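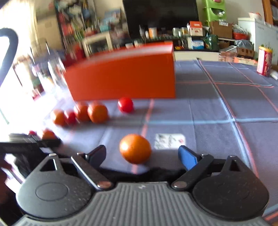 Workshop guides > Imrie hand gripper > Part 7: Bench set-up and first grips

Part 7 covers setting up the finished Imrie gripper at a table and making the first grips by hand. It assumes that the fingers have been assembled and the 625 bearings pressed in, and that the cable check in Part 6 has been passed. If the fingers still bind at any point in their travel, go back to Part 5 before going on.

The gripper is meant to be held in the hand for all of this part. Fitting it to an arm is covered in the Gastitz mounting guide.

You will need:

- the assembled gripper
- a table at about hip height, with a cloth on it
- a shallow open box
- soft round fruit in two or more sizes (oranges, mandarins and small tomatoes are suitable)
- a small cross-head screwdriver
- a dry paintbrush and a lint-free cloth

7.1 Preparing the table

1. Clear a working area wide enough to swing the gripper from side to side without touching anything.

2. Lay the cloth flat and let the front edge hang down. A cloth with a printed grid or check is useful, as the lines make it easier to put things back where they were. Smooth out any folds in the area where the fruit will go.

3. Place the box at the back of the working area with its long side towards you and the open side up.

4. Put the fruit between you and the box. Leave at least one finger's width between the first piece and its neighbours. The others can touch.

5. Run the cable to one side. It must not cross the working area or hang over the front of the table.

Note: direct sun on the cloth makes it hard to judge the height of the finger tips. Draw a curtain or turn the table if you are working in the morning next to a window.

Caution: keep glass well to the side. A mug or jar inside the reach of the gripper will be knocked sooner or later.

7.2 Setting the opening

1. Switch on and wait for the fingers to move to the fully open position. They should stop together. Keep your free hand away while they move.

2. Look along the gripper from behind. Both fingers should stand at the same angle. If one leads the other, switch off, slacken the pivot screw on the leading side by a quarter turn and try again.

3. Hold the largest piece of fruit between the open fingers with your other hand. There should be a clear gap on both sides. If there isn't, choose smaller fruit. Do not bend the linkage outwards.

4. Remove your hand and the fruit. Close the fingers slowly on nothing and check that the pads meet face to face.

5. Open them again and tighten anything you slackened in step 2.

Builds made from the first Warnura parts set have one pad that sits slightly proud of the other. A paper shim behind the lower pad cures it. Later sets don't need this.

7.3 First grip

1. Start with one orange, set apart from the rest. Tomatoes come later, as the skin splits easily under a badly set grip.

2. Bring the gripper in low, with the fingers open, until the fruit is between the pads. Move from the elbow and keep the wrist straight.

3. Close until the pads touch on both sides, then stop. Check that the fruit has not rolled towards one finger.

4. Close a little further, one step at a time.

5. Lift just clear of the cloth and hold there. Do not raise it any higher on the first attempt.

6. Lower it, open the fingers fully and draw the gripper straight back towards you.

Repeat until the fruit stays where you put it when the fingers open. If it follows one pad, the pad is sticky and wants wiping.
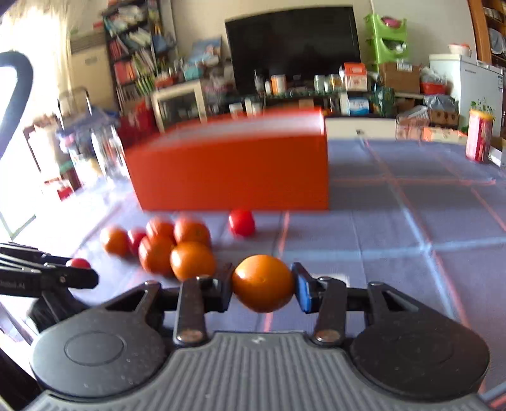 How hard should the fingers be closed on an orange?

Close them only as far as it takes to stop the fruit turning when the gripper is tilted gently from side to side. If the peel stays dented after you let go, take two steps off the closing limit. Start again from the lowest setting whenever you change to a softer fruit, and don't carry the orange setting over to a tomato.

Once single grips are reliable, move on to picking from a group.

7.4 Picking from a group

1. Arrange the fruit in a loose cluster with the large pieces towards the middle and the small ones at the edges.

2. Pick from the outside first. Approach so that each finger has a free space to go into. If there is no space, nudge the neighbouring fruit aside with the back of a finger while the gripper is open.

3. Lift the fruit above the height of the box wall before moving forward.

4. Lower it into the box until it touches the bottom, then open. Dropping it from the rim bruises it and tells you nothing about the release.

5. Put everything back and repeat from the other side.

Small round things such as cherry tomatoes tend to shoot out forwards if they are held too near the tips. Bring the gripper in until the tomato is at the middle of the pads. On a smooth table without a cloth this is difficult, and we don't recommend trying it.

A roll of soft dark cloth laid across the front of the table makes a good stop for anything that comes rolling back.

Caution: stop straight away if you hear clicking from either housing. Switch off before looking for the cause. Most often it is a pivot screw that has backed out and is touching the body.

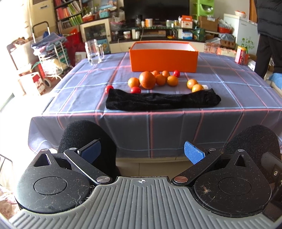
The session should be kept to 30 minutes at first. The gripper is light at the start and a good deal heavier by the end, and a tired hand lets the tips dip into the cloth. Rest it on its base between runs with the fingers open.

7.5 Cleaning after use

1. Switch off and unplug the cable at the gripper end.

2. Wipe the pads with a damp cloth and let them dry. Fruit juice left on rubber goes tacky.

3. Brush lint and hairs off the round caps on both sides. Work outwards so that nothing is pushed into the joint.

4. Check all the pivot screws for looseness. Nip them up by hand only.

5. Brush any foam parts lightly. Do not wet them.

If a screw will not stay tight, replace it with part 719 from the Trostengate spares list. Thread lock is not needed and can attack the plastic. 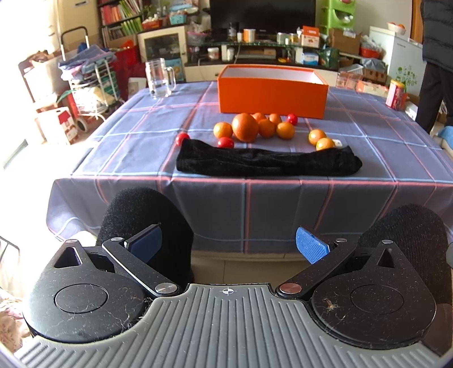

One builder has written in to say that step 3 is best done before a session as well, having lost a whole Friday evening to a stiff finger that needed only a brush round the joint. The same letter suggests keeping the brush in the bag with the screwdriver and asks for a harder pad for people who mainly pick up citrus.

We agree about brushing beforehand and will move it into 7.1 at the next revision. There are no plans for a harder pad. The standard one can be stiffened with a strip of card between pad and finger, fixed with double-sided tape along the outer edge.

7.6 If something goes wrong

Fingers do not open at switch-on: check that the plug is fully home, then repeat the cable check in Part 6.

One finger moves late: repeat 7.2, steps 2 to 5.

Fruit turns in the grip: wipe the pads, then close one step further.

Fruit slips down on lifting: the pads are gripping above the middle. Bring the gripper in lower.

Grip weakens during a session: switch off, leave it to cool and shorten the next run.

Continue with Part 8, Saving your settings.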